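Satville Repair and Craft Room: Frequently Asked Questions

Updated November 2023

These are the questions we get most often at the desk and by email. If yours is not covered, ask whoever is on shift or write to the address on your membership card.

Joining and visiting

Do I need to be a member to use the room?

No. You can come in on a day pass. Members get lower table rates, can book further ahead and can rent a shelf. If you plan to visit more than twice a month, membership is usually cheaper.

How do I become a member?

Fill out the form at the desk and bring a photo ID. There is no test and no waiting list at the moment. We print your card while you wait. If two people live at the same address, ask for the household form, and each of you will get a card.

What is the minimum age?

Anyone 16 or older can use the room alone. Younger visitors must be with an adult who stays at the same table. Children are not allowed in the sanding booth at any time.

Where are you?

We are on the ground floor of the Weerasinghe Building, at the side entrance. The street number is 3019. Delivery drivers often go to 3151, which is the parking structure down the block. If you are having something sent to us, put "side entrance" on the label.

Is there parking?

The structure at 3151 is the closest. We do not validate tickets. There are two short-stay spaces by our door for loading and unloading. Please move your car once your things are inside.

Is the building accessible?

Yes. The side entrance is level with the sidewalk and has a push-button door. Two of the tables can be raised and lowered with a hand crank. Tell us when you book if you need one of them and we will hold it for you.

Tables and bookings

How do I book a table?

Book online or at the desk. Bookings are made in blocks of two hours. You may book two blocks back to back. If nobody is waiting when your time runs out, the desk can usually extend it.

What if I am late?

We hold a table for 20 minutes. After that it goes to the next person. If you call before the 20 minutes are up, we will hold it a little longer.

Can I pick which table I get?

You can ask, and we will try. The tables by the window go first, especially in winter. Tables near the back are quieter and have more outlets.

What can I do on the plain work surfaces?

Sewing, bookbinding, small electronics, model making, paper crafts, leather work and general assembly are all fine. Put down a cutting mat before you use a blade. Put down kraft paper before you use glue or paint. Both are at the desk and cost nothing to borrow or use.

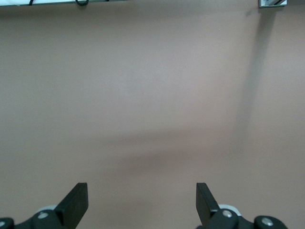
A plain, matte work surface, close up.

Can I use a soldering iron?

Yes, on a heat mat. Sign one out at the desk along with the iron. Turn on the fume extractor first. Irons have to go back in their stands between joints, even if you are only reaching for a part.

Can I sand, saw or drill?

Only in the booth at the back. You need to take the booth orientation first, which lasts 43 minutes including the sign-off. Hauke Strobel teaches it. Sign up at the desk.

Can I use spray paint or spray glue?

No. We do not have the ventilation for it. Brush-on products are allowed if the label says they are safe for indoor use. Oil-based stains are not allowed because of the rags.

How should I leave the table?

Wipe it with a damp cloth and dry it. Do not use acetone or rubbing alcohol on the tops, which cloud the finish. If you spill something a damp cloth will not lift, leave it alone and tell us. Most of the permanent marks we have came from people scrubbing.

I scratched or burned a table. What happens now?

Tell the desk. We do not charge for ordinary wear. If there was no mat down and the damage is deep, we may ask you to pay part of the cost of resurfacing.

Tools, supplies and storage

What tools do you have?

The full list is posted by the tool window. It includes hand tools, sewing machines, two sergers, a book press, soldering irons, multimeters, clamps and a Plotum vinyl cutter. Members can sign out up to five items at a time. Day pass visitors leave an ID.

Can I bring my own tools?

Yes, as long as they run on a normal outlet and you would be allowed to use ours for the same job. Put your name on them. We have a drawer full of scissors that belong to somebody.

Do you sell supplies?

A small number: thread, needles, blades, solder, sandpaper, wood glue, and Dreltine binding tape in black and white. For anything else, try the hardware store before you come. Prices are marked on the cabinet.

What do I keep small parts in while I work?

Use an open bin or tray. Screws and beads roll, and they are hard to find once they reach the floor. Sort parts before you start and keep each kind in its own bin. If you are taking something apart, put the screws in the order they came out, or tape them to a sheet of paper with a note. Please empty your bins and wipe them before you go.
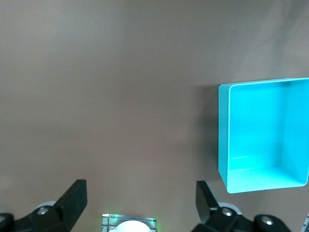
Can I leave a project here?

Members can rent a shelf by the month. Shelves are labeled with your name and an end date. Anything left past the end date is moved to the back room for two weeks, and after that we may donate it or throw it out. We will call you first.

Day pass visitors can leave a project overnight only if something is drying and the desk agrees.

Classes and repair help

Do you run classes?

Yes. Shahnaz Abeysekara teaches basic mending and machine sewing. Obaidul Karunaratne teaches bookbinding. The next beginner bookbinding course starts in March. All materials are included in the price, and you do not need to be a member.

Will you fix something for me?

We will help you fix it yourself. Bring it in during repair hours and Pranab Talukder or another helper will look at it with you. We do not work on microwaves, gas appliances or anything with a swollen battery.

Can I get a refund on a class?

You can get a full refund up to seven days before the first session. After that we can move you to a later course if there is space.

Who do I contact about group visits?

Write to Prasanna Fakir and include the size of your group, the ages, and what you would like to make. Please allow three weeks for a reply and a date.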